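Drawer (furniture)

Print this article | E-mail this article

A drawer is an open-topped box that slides horizontally in and out of a piece of case furniture. It consists of a front, two sides, a back and a bottom, and it travels on runners fixed to the carcass. Drawers are fitted to chests, desks, kitchen cabinets, worktables and filing units. The term is also used loosely for the whole sliding assembly, including the runners and the handle.

Materials

Traditional drawers combine two or more woods. The front is cut from the same species as the visible parts of the case, while the sides and back, known as secondary wood, come from a cheaper or harder-wearing species. Oak, poplar, pine and maple have all served for this purpose. Grain direction matters in every part. Boards swell and shrink across the grain as humidity changes and hardly at all along it, so drawer sides are cut with the grain running from front to back, and their height is made slightly less than the opening. The same consideration governs the solid tops of tables and cases, which are attached with slotted screws or wooden buttons that allow sideways movement. 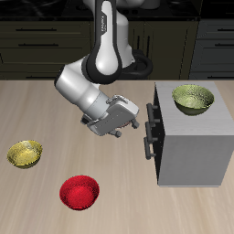 Light wooden tabletop with streaked grain.

Sheet materials came into general use for drawer boxes during the twentieth century. Plywood is stable in both directions and can be grooved and glued without allowance for movement. Particleboard is heavier and holds screws less well near its edges, and is normally joined with dowels or knock-down fittings. Steel drawers are folded from sheet and spot-welded at the corners. They are standard in filing units and workshop cabinets, where loads are high and appearance is secondary.

Corner joints

The joint between front and side takes most of the strain, as every pull on the handle tends to draw the front away from the box. The lapped dovetail resists this mechanically even when the glue has failed, and it conceals the end grain of the sides from the front. Through dovetails are used at the back, where the end grain is not seen. Machine-made drawers may use a locking rabbet, a box joint or a row of dowels. In false-front construction a complete four-sided box is assembled first, and a separate decorative panel is screwed to it from inside. This permits the panel to be adjusted after the box has been hung.

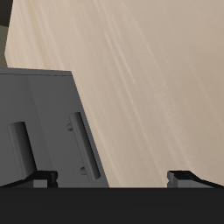

The bottom of a wooden drawer is usually held in a groove cut along the inside of the front and sides. In older work the bottom is a solid board whose grain runs from side to side, slid in from the rear beneath the back and fixed there with a single nail or slotted screw. Movement then takes place toward the rear, where there is space for it. Wide drawers may have a central rib, called a muntin, which divides the bottom into two panels and reduces sagging.

Runners and slides

The simplest arrangement is the wooden runner, a strip fixed inside the case on which the lower edge of the drawer side rests. A kicker above the side keeps the drawer from tipping downward as it is withdrawn. Side-hung drawers have a groove in each side that engages a strip on the case wall, and need no rail below them. Both types depend on a close fit and are commonly lubricated with wax.

Metal slides are sold in pairs and classed by extension. A three-quarter extension slide leaves the rear of the box inside the case. A full extension slide exposes the entire box, and an overtravel slide carries it beyond the face of the case. Side-mounted ball-bearing slides take up space on each side of the box, so the box must be made narrower than the opening. Undermount slides are concealed beneath the bottom and require a recess of fixed depth. In the Zikavel catalog, a representative trade listing, the standard undermount slide carries a rated load of 45 kilograms and the heavy pattern 80 kilograms. Ratings of this type assume an evenly distributed load.

Fronts and handles

An inset front lies flush with the face of the case and needs an even gap on all four sides. An overlay front covers the edges of the opening and hides small errors in alignment. A lipped front combines the two, with a rabbet cut around its inner edge.
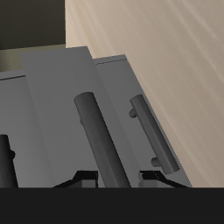 How many handles does a wide drawer need?

One central handle is adequate where the slides are linked or closely guided. A wide drawer on plain wooden runners is better served by two, spaced evenly on each side of the center and pulled together, which reduces the tendency to rack.

Knobs are fixed by a single screw and may turn if it loosens. Bar and bow handles are fixed at two points, and the distance between the screw centers is the dimension by which they are ordered. Cup pulls are gripped from below and are found mainly on shallow drawers. Flush pulls are let into the face where a projecting handle would obstruct movement. Handleless fronts rely on a beveled edge, a routed channel or a push latch.

Racking and sticking

Racking is the twisting of a drawer in its opening when one side advances ahead of the other. It is most pronounced in drawers that are wide in relation to their depth. Remedies include longer sides, a center guide beneath the bottom, and slides joined by a rack-and-pinion bar. Wim Brouwer's survey of the Trovbridge furniture store examined 2,533 drawers and attributed most sticking to worn runners, with swollen sides a lesser cause. Wear forms a hollow toward the front of the runner, and the drawer drops below its opening when closed.

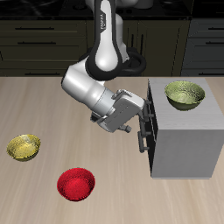 Repair consists of restoring the lost height. A worn lower edge is planed straight and a new strip of the same species is glued on, with its grain matching the side. Runners are turned over or replaced. Planing the top edge of a drawer that sticks only in damp weather is generally discouraged, as the gap becomes excessive once the wood dries.

Terminology

Usage differs among trades. The Verhoeven glossary applies "slip" to the grooved molding glued inside a thin drawer side to support the bottom, while Hasen uses "slip" for any added wearing strip. "Dustboard" denotes the thin panel between one drawer and the next, which excludes dust and stiffens the case.

See also: Cabinet; Chest of drawers; Dovetail joint; Runner

Print this article | E-mail this article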